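Last updated: 2020-08-01

Bed-making demos: how varied is varied enough?

clunusine
Hello all, hoping to pick some brains. We've been gathering teleoperated examples of bed-making since May and have 400 or so episodes saved, all with the same two-armed setup. The trained policy copes nicely with beds it knows and goes to pieces on a new duvet. I'd been planning to carry on as we are until the numbers look respectable, but Caroline Muli, who does most of our driving, thinks we're wasting her afternoons. Who's right?

rindwood_pete
Caroline is, I'm afraid! We did the same thing with towels and I wish somebody had stopped me sooner. How do you muddle the bed between episodes? If it's one person doing it, they'll have a habit (I always threw the corner to the left, bless me) and the model learns the habit.

okoth
I'll disagree a little, with apologies to Pete. Variety is lovely, but if your drivers are still finding their feet then you're just collecting a great many different kinds of hesitation. We threw out 145 episodes for dithering alone, and the policy got better the same day. I'd want clean, steady driving on one bed first.

rindwood_pete
Fair point on the dithering, though I'd trim those rather than bin them. The recoveries are worth having - a missed grasp and a second go teaches it something.

okoth
A second go, yes. Not a fifth!

clunusine
Thank you both, this is so helpful. It is one person doing the muddling, and it's me, so I shall hang my head. We have 3 duvets and I've only really used the white one. White on white is a pain for the fold too, as the depth is all we've got to go on in places.

citmont_jo
Do label the start state as well, even if it's only a word or two like "top folded back" or "heaped". It takes seconds and you'll be glad of it when you come to balance the set. We use 4 labels and that's plenty.

clunusine
Will do, Jo. I've put one from the white duvet set below, both hands over the bedding with the top edge folded back, so you can see the sort of view the policy gets.
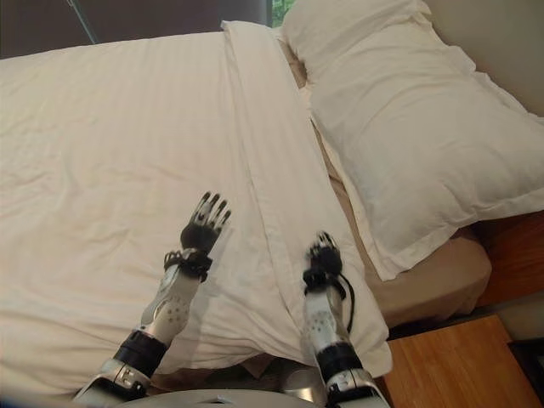
My plan now is to swap duvets every morning, let Caroline do the muddling on alternate days, and keep a little held-back set on a bed neither of us has trained on. I'll report back once we've retrained, and if okoth is right about the dithering I'll say so in public.

Contact the moderators | Copyright remains with individual posters | Back to top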